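### 4.2 Storage of small items in the home

Of the 497 households that returned the questionnaire, 183 said they had at least one place where small things collect without being sorted. Respondents in Pumbridge called it "the pile" or "the drop spot." In Drinemcombe the usual word was "the heap." We use "heap" for all of them, following Torres and Dolan's earlier work on hallway storage.

Heaps were more common in homes with children under six, and this held after we adjusted for floor area. Income had little effect. Households that had moved within the past year reported fewer heaps but larger ones, which fits Vincze's view that a heap forms early and is then left alone.

We asked what the heap was for. Most people gave no purpose. Those who did spoke of things they meant to put away, give away, or fix. Several items came up again and again across both towns: toys, packaged care products, chargers, and gifts that had no fixed place. Toys and care products often lay side by side (Figure 6), although few respondents named them together when asked to list the contents from memory.
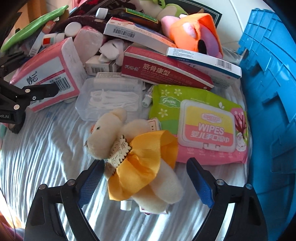

**Figure 6.** Mixed household items, including a small plush bear with a wooden tag and a package of baby wipes.

Recall was weakest for soft items. Tóth found the same in the Clillow interviews and put it down to how rarely such items are searched for. Our data do not settle the point, as we did not ask how often each item was used. Section 4.3 takes up the time spent looking for lost objects.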